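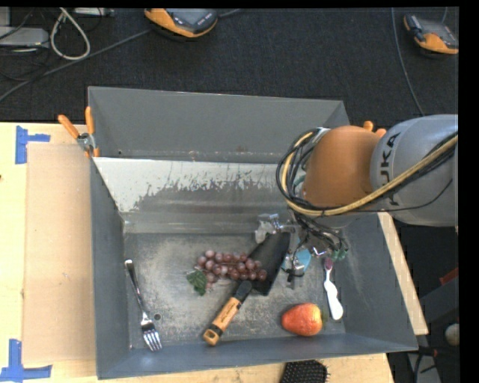 Bin on the table, fork at the far left

larik178
The metal floor of my bin is full of pale scratches, and the sloped panel inside has worn patches too. Can I paint it? I keep forks and other small things in it.

Clisness
I would not paint. Forks will scratch it again before December. Put a rubber mat.

skorkora
I don't agree with the mat, dirt goes under it. Sand it by hand with 3000 paper, then wipe.

Clisness
3000 is too fine for scratches like these - it will only shine them.

larik178
Thank you both. I will try the mat first, it costs me less work.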